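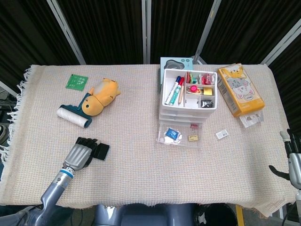 A desk-tidying station on the training floor at Drultitz. The organizer, markers and clips are the same sort of goods the packing benches handle.

The robots at Drultitz start at six in the morning, an hour before most of the people do. By the time the day crew has hung up its coats, the two-armed machines have been put through their first round of small jobs: pick up the marker, put it in the tray, pick up the eraser, put it beside the marker. Then the tables are reset by hand and it all happens again.

Resetting tables is now a job. Two years ago it wasn't one, and the people who do it were packing orders at the far end of the same building.

Drultitz fills orders for stationery and small household goods. It employs 118 people on a site outside Inskip, most of them on the packing benches, where mixed orders are assembled from bins and boxed for shops and offices. A mixed order might be a tissue box, a lint roller, three packs of clips and a plush toy. Conveyors and sorters took over the heavy, regular cartons long ago. Mixed orders stayed with people, for the simple reason that hands are good at them.

The company would like some of that work to go to machines. It has bought its robots from Tusine, and it trains them on its own goods, in its own building, with its own staff. Eighteen packers have moved across to the training floor so far. They were asked, not assigned, and the pay is one grade higher.

What they do all day is less physical than packing and, by most accounts, more tiring in other ways. A trainer lays out a table with a set of objects, runs the robot through the task, watches, marks the attempt as good or bad, and lays the table out again with everything in a slightly different spot. The lint roller goes under the toy, or the tissue box is turned on an angle. A good trainer knows how goods really land on a bench and sets the table that way. New trainers tend to line things up too neatly and have to be told to stop.

The former packers turned out to be better at this than the technicians who set up the first tables. They know that a soft toy hides whatever is under it and that small paper packets are easy to miss on cloth. They also know which jobs were always a nuisance, and they put those on the table early.

The complaints are practical ones. Standing in one place is harder on the legs than walking a bench. The cloths on the tables have to be straightened constantly. Marking attempts takes concentration, and the first schedule had trainers doing it for four hours at a stretch. After a month of mistakes in the records, the company cut that to two hours, with a turn at the benches in between. Several trainers say the turn at the benches is the part of the day they look forward to.

On the benches themselves, the change is harder to see. No robot packs a customer's order yet. The nearest thing is a trial lane where a machine sorts returned desk goods into trays, with a packer checking each tray before it goes back to stock. The machine is slow. It is also willing to do returns, which were never a popular shift, and the people who used to be rostered on them have not asked for them back.

What worries the packers is the next step. The agreement they work under says no one loses a position to the robots for the length of the project, and the project runs to November. After that it has to be negotiated again. The company has said it expects to need fewer people on the benches and more on the floor, but has not put numbers to either. Some packers have applied for training jobs because they want them. Others have applied because they think the benches are the wrong place to be standing when the talks begin.

There is also the question of what a trainer becomes once the robots are trained. Management's answer is that the stock changes every season, so the training never finishes. A new organizer with deeper drawers or a box in an odd shape means new tables and new attempts. The trainers accept this up to a point. They have noticed that a new object takes less time to teach than it did a year ago.

At Cundach, a smaller warehouse that began the same kind of program earlier, the training group has shrunk and its members have been spread through maintenance and stock control. A few of the Drultitz trainers visited in the spring. They came back with a list of courses they wanted paid for, mostly in maintenance and repair, and the company has agreed to the first of them. It runs in the late afternoon, after the tables have been cleared, in a room off the training floor.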